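The case against folding the fitted sheet

Every November, when the guest bedding comes out, somebody sends me a video about how to fold a fitted sheet. I must have watched 19 of them by now. You tuck one corner into another, turn the whole thing over, tuck again, and lay down a neat rectangle that looks like it came from the store. I have followed along at half speed and ended up with a lump every time.

I used to think the fault was mine. Lately I've begun to doubt the rectangle.

What is it for? The sheet goes in a closet with the door shut. It comes out again a week or two later and gets pulled over a mattress, where the weight of whoever sleeps on it takes care of most of the creases. If your shelves are so tight that a lump won't fit, you may own too many sheets. I did, and giving away half of them saved more room than any folding trick.

Then there is the selling. A shop in Plisudley, where I live, will give you a morning class in linen care and send you home with a Gromitico folding board, a sheet of stiff plastic with slots in it. The leaflet promises 1000 perfect folds. I can't find anyone who has checked, and I'm not sure what happens on fold 1001. My neighbor on Yeh Street swears by hers. She also irons dish towels, so I don't think we are measuring the same kind of happiness.

Defenders of the habit tell me it's calming. Maybe so. I'd believe it more easily if the people saying it weren't so often selling baskets. A chore can be pleasant without being a path to anything, and I get suspicious when laundry is described in the language of a retreat.
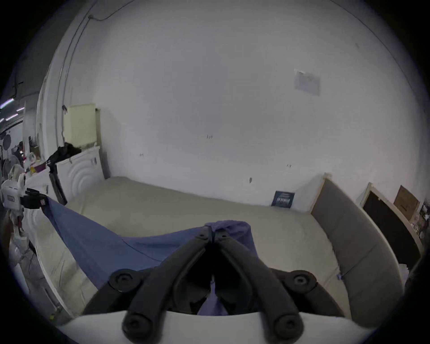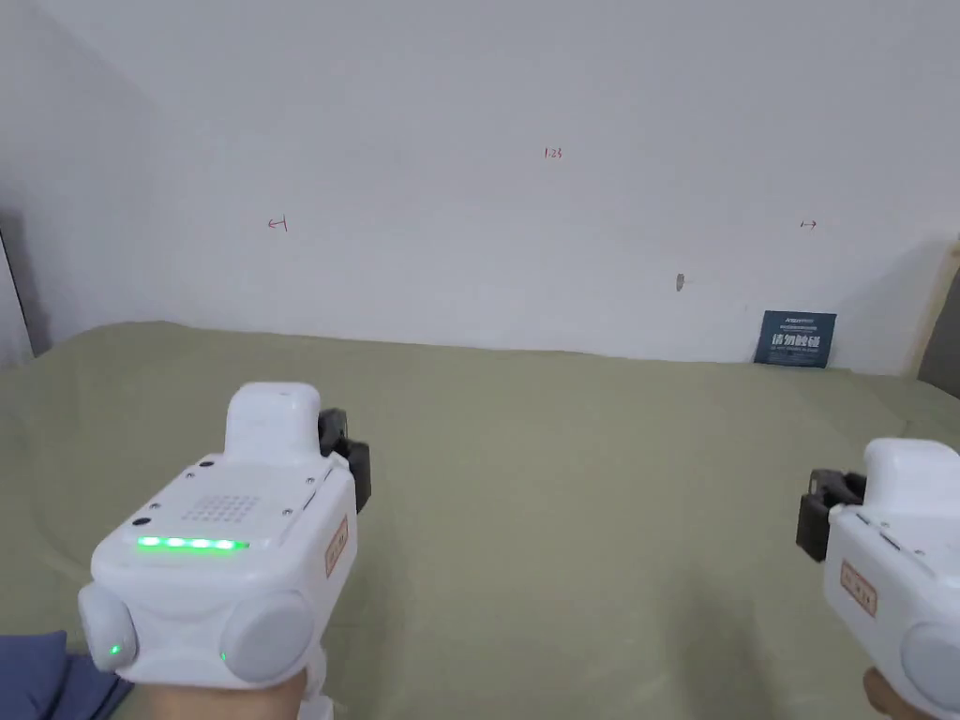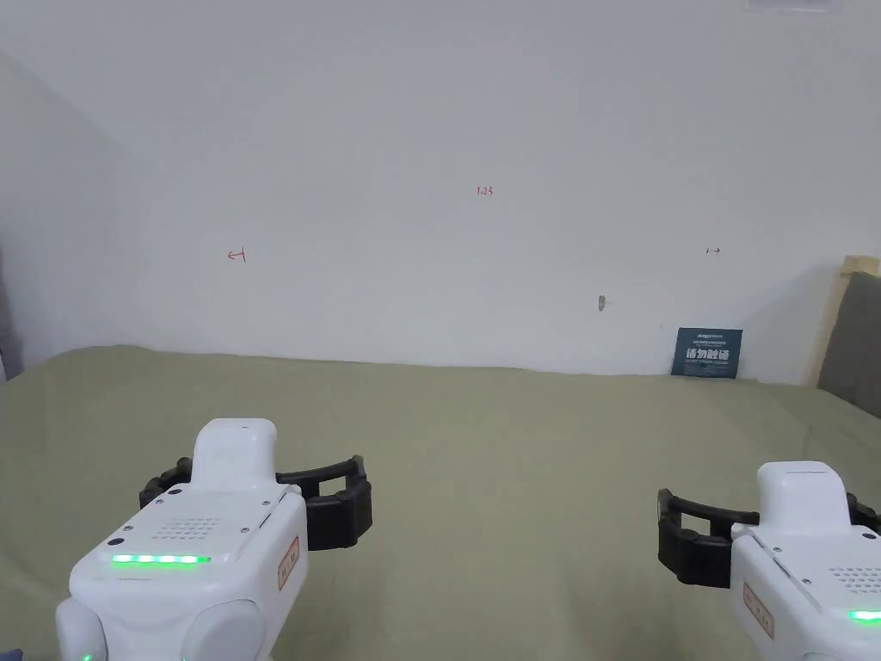 What I do instead

I fold the sheet in half, more or less, then in half again, and I stop when it's small enough to carry. The matching pillowcase gets the whole set stuffed inside it, so nothing goes missing. It takes less than a minute and I have never had to watch it done.

A home magazine called Vultavness ran a piece last spring telling readers that a tidy linen closet "sets the tone for the house." It drew 421 comments, and I read far more of them than I should have. Plenty agreed. A good number wanted to know who was going around opening other people's closets. That's my question too, and until I get an answer the lumps are staying on the shelf.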